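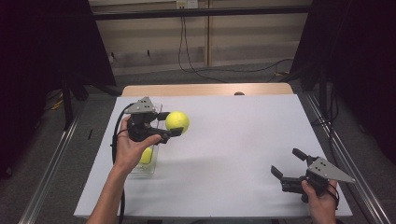

Declan Hebden estime que la caution sera refusée, et il me l'a répété deux fois au téléphone ce matin. D'après lui, le juge ne laissera pas sortir une comptable qui a vidé la caisse de Birkett et qui a encore un passeport valable. Je lui ai dit que le passeport était chez le greffier depuis août. Il ne le savait pas.

10 avril 2020. L'audience s'est tenue par téléphone, à cause du confinement. J'ai écouté depuis la cuisine, le micro coupé. Le procureur a relu la liste des virements : 1745 livres, puis 2000, puis des petites sommes de 60 ou 100 vers un compte à Condby. Brenda Sugden a répondu par oui ou par non. Sa voix était plus basse que dans mon souvenir.

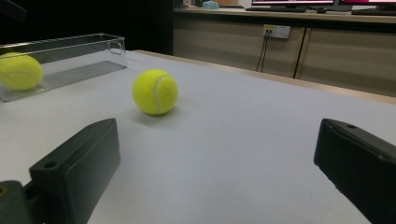

La table, vendredi saint.

L'avocat a demandé une assignation à résidence chez la sœur, avec pointage au commissariat. Le procureur s'y oppose – il craint qu'elle parle aux témoins, dont je fais partie. Décision remise à la semaine prochaine.

J'ai relu ma déposition après le déjeuner. Il y a une erreur de date à la deuxième page, il faudra que j'écrive à l'inspecteur. Pas de courrier. Fait une soupe, couché tôt.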